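Print this page | E-mail this page

Filed under: Lawn & Garden > Sprinkler Timers > Set-up

Muder hose timer, section 5: First watering program

Do this after the batterys are in and the hose is tight. Not before.

1. Turn the dial to CLOCK. Set the time with + and -. Press OK.
2. Dial to START. Early morning is best, less wind.
3. Dial to RUN TIME. Set 45 minutes for an oscillating sprinkler. Less for spray heads.
4. Dial to DAYS. Pick your days, press OK after each one.
5. Dial to AUTO. Leave it there. Any other position and nothing runs.

CAUTION: Hand tighten only. Pliers crack the collar.
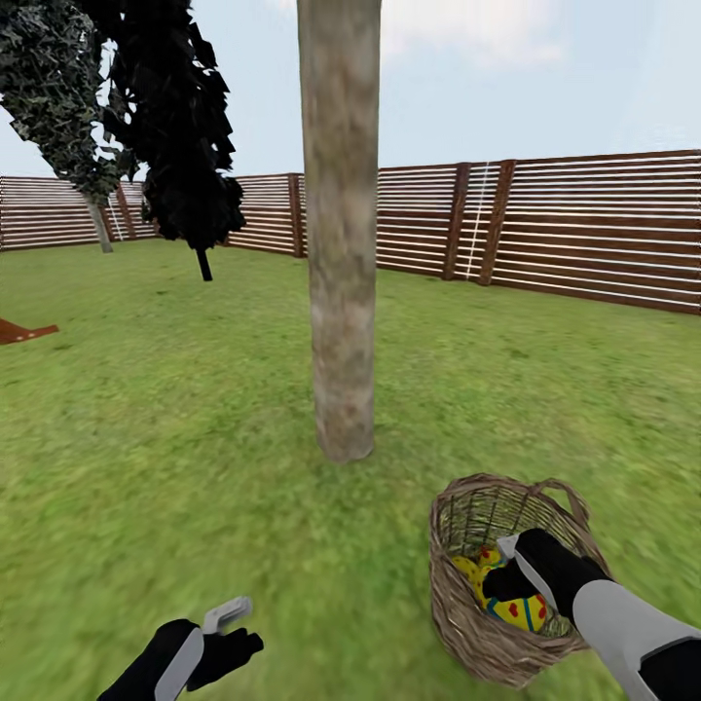

Note: clay soil, split the run in two with a rest between. Water sits on top otherwise. Sandy soil, shorter and more often. Local watering rules come first, check them before you pick days.

To skip a day for rain, press DELAY once. Press again for two days. Program comes back on it's own after.

CAUTION: Take the timer indoors before the first freeze. In most places that means November at the latest. Drain it, batteries out. 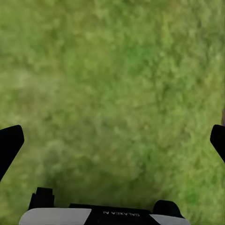
Does the program get lost when I change the batteries?
The timer holds it for a few minutes. Have the new set ready, and check the clock after.

Section revised by Bernadette Conneely, Wednesday, May 22, 2024

Related items
Tasisside brass Y-splitter: fitting
Kassab hose washers, which size
Wona rain gauge: reading and emptying
Muder timer, section 6: Low flow and leaks

Print this page | E-mail this page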